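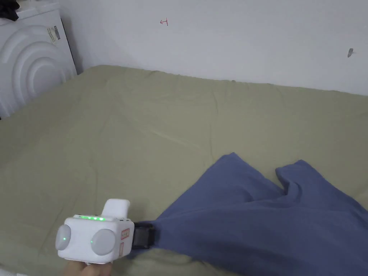 赞德斯特德旧衣换季集市十月重开,地点改到普里姆利街老邮局

天一凉,衣柜就该翻个底朝天了。赞德斯特德(Zandstead)的街坊们盼了好一阵子的旧衣换季集市,十月里总算要重新开张,地点从河边的露天停车场挪到了普里姆利街(Primley)的老邮局大厅。去年那几个周末,风大得把衣架吹得叮当乱响,摊主们一手按着毛衣一手找零钱,那副狼狈样子,去过的人想必都还记得。今年有了屋顶,也有了暖气,单是这一条,就足够让不少人松一口气了。

集市照旧由本地的旧衣回收商店Lekix牵头,街角那家开了多年的裁缝铺Nasr也答应来帮忙。办法跟往年差不多:家里有还能穿、只是自己不再穿的衣服,洗干净带过来,在门口换成布票,再拿布票到里面去挑别人带来的。衬衫、T恤、薄毛衣一律换一张票,外套和大衣换2张。童装单独算一个区,孩子长得快,一季一换,家长们彼此体谅,只要没有破洞和洗不掉的污渍,门口都会收下。没有衣服可带的人也可以进来,直接买布票就行,卖票的钱会用来付大厅的电费和打扫费。

上一季集市收到将近400件衣服,听起来不算惊人,可对这么一座小镇来说,已经把Lekix的后屋塞得连转身都困难了。店里的人说,收上来的东西里头棉质的最受欢迎,尤其是颜色素净的长袖衫,常常上午挂出来,下午就不见了;反倒是那些吊牌都没剪的时髦货,挂到收摊也少有人问。想想也有道理,过日子的衣服,图的就是个舒服耐洗。

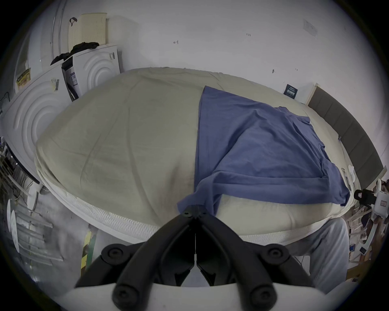 说到换季整理,Nasr裁缝铺给大家写了一张小纸条,贴在橱窗上,路过的人都能看。头一句话就是:别站在衣柜前面挑,把衣服拿出来,摊到床上再看。这话听着平常,照着做的人却不多。衣柜里光线暗,一件叠一件,袖口磨毛了、领子松了,都看不出来;像这样把一件蓝色棉衣服摊开在米色床笠上,哪里皱、哪里平,心里马上就有数了。床单本身有些褶子也不要紧,又不是拍商品目录。纸条上还说,看的时候先看领口和腋下,再翻过来看接缝,最后对着窗户举一举,布料薄了的地方会透光。要是只有扣子松了、下摆开了线,不用急着扔,也不用急着捐,缝两针又是一季。

裁缝铺还特意提了提颜色的事。蓝色棉布洗多了会慢慢变浅,很多人觉得旧了、不精神了,就往袋子最底下一塞。其实这种洗软了的料子贴身穿最舒服,拿来给孩子改条小裤子,或者拆了做枕套、做拼布,都很合适。铺子里的工作台底下常年放着一只筐,装的就是客人不要的边角布,谁家要补膝盖、补手肘,进去说一声,挑一块拿走便是。集市那几天,这只筐也会一起搬到老邮局去。

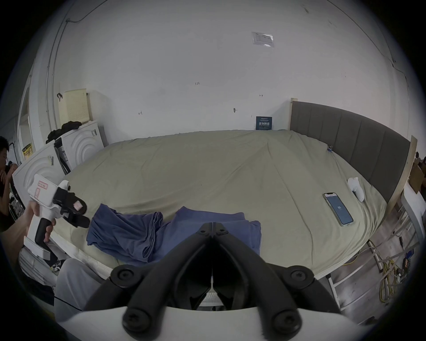
两块蓝色布料摆在床上,左边的堆着褶,右边的铺得平一些。

今年新添的一项,是专门给床品留出来的一张长桌。往年也有人问过床单被套能不能换,因为地方小,一直没有答应下来。搬进大厅以后宽敞多了,Lekix便决定试一试。床单、床笠、枕套、薄毯都收,枕芯和被芯暂时不收。有一点要请大家多费点心:床笠四周有松紧带,叠起来鼓鼓囊囊,别人很难看出是多大尺寸,最好在家先量一量,写张小条子用别针别在角上,标明单人还是双人、适合多厚的床垫。去年有位街坊兴冲冲领了一条床笠回家,怎么拉都差一个角套不上,后来又抱着它绕了半个镇子送回来,这种冤枉路,能省一趟是一趟。

至于要不要熨,门口那边的意思是不强求。洗净、晾透就好,略有些皱没关系,挂一挂就平了。有人家里养猫养狗,毛沾得到处都是,来之前拿粘毛滚子滚一遍,后面的人会很感激的。香味太浓的柔顺剂也请少放一点,去年有一排衣架的气味实在热闹,好几位客人一路打着喷嚏挑完了毛衣。

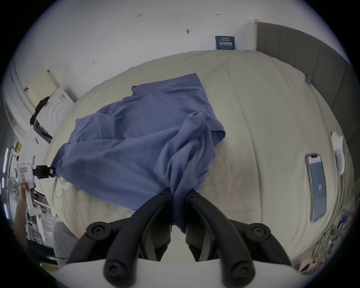
时间、地点和要带的东西

集市在十月的周末举行,上午9点开门,下午收摊的时候会提前摇铃。具体是哪几个周末,老邮局门口和Lekix店里都贴了单子,路过时抬头看一眼就好。入场不收费,每人最多可以交18件,超出的部分不换布票,不过愿意留下的话,店里会另外装袋送出去。这条规矩是跟着场地一起定的,大厅再宽敞,也架不住有人把全家的衣柜一车拉来。

老邮局正门有几级台阶,推婴儿车或者腿脚不便的朋友可以走侧面的小巷,那边有坡道,门会一直开着。停车还是老问题,普里姆利街本来就窄,能走路来就走路来,实在要开车,停在河边再慢慢走过来,沿途的梧桐正好开始变黄,也算没白走。请自己带袋子,现场不发塑料袋。试衣的地方用布帘隔了几间,镜子是从裁缝铺借来的,请大家轻拿轻放。

Nasr裁缝铺会在大厅靠窗的位置摆一台缝纫机,钉扣子、锁边、改裤脚这样的小活儿当场就做,收一张布票。复杂些的,比如换拉链、改腰身,得登记了过后到铺子里取。排队的人往往不少,想补衣服的最好一进门就先去把名字写上,再回头慢慢逛。隔壁面包房那几天也会提早烤好葱油小面包,炉子一开,整条街都是香的,挑衣服挑累了,正好过去坐坐。

没换出去的衣服,收摊后会由Lekix重新分拣。品相好的留到开春再挂,旧一些的裁成抹布,按捆卖给镇上的修车铺和印刷店,实在不能用的才送去打碎做填充料。床品那张长桌上剩下的东西怎么安排,还要看第一次试下来的情况,店里欢迎大家到时候当面提意见。

读者留言

河边老住户:终于有屋顶了!去年我的围巾被吹进河里,捞上来还是换了一张票,感谢门口那位好心人。

两个娃的妈:请问童装区收不收鞋子?家里的小雨靴几乎没怎么穿脚就大了,扔了实在舍不得。

豆沙包:回复楼上,去年鞋子是不收的,今年不清楚,我打算到店里问一问,问到了回来告诉你。

针线盒:照着裁缝铺的办法把衣服全摊到床上了,结果到了晚上还没理完,只好又抱到沙发上,先睡觉。不过真翻出来好几件能补的。

普里姆利街的邻居:请来逛的朋友别把车停在巷口,那里要走婴儿车的。另外葱油小面包去晚了就没有了,我说的是经验。

爱拼布的人:那筐边角布里还有没有蓝色的?我的被面就差一个角了,要是有,麻烦给我留一小块,我一开门就到。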